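Rustad student team enters cloth-folding project for Traleo final

RUSTAD, 2019-10-26 – The student automation club at Rustad has been accepted for the final of the Traleo student competition with Flinier, a two-arm system for handling cloth. The team has 15 members and has logged 396 folding attempts, 80 of them on T-shirts.

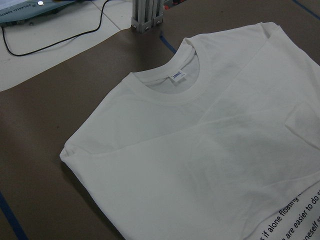
Software is led by Birger Tveit. "Shirts are harder than flat pieces – the sleeves hide edges the planner needs," he said. Each entry must handle four garment types.

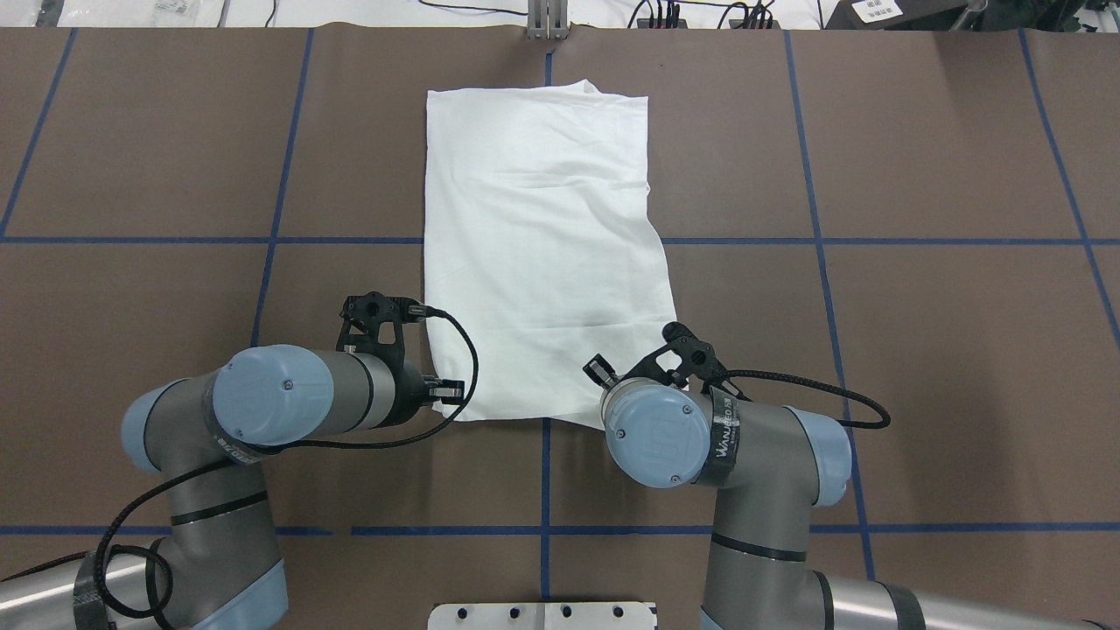 Flinier: both grippers at the lower edge of a white cloth.

The final will be held in June. Press contact: Joar Nygård.

Filed under: Student projects, Robotics

Recent releases
Finis workshop extends evening hours
Traleo publishes rules for student entries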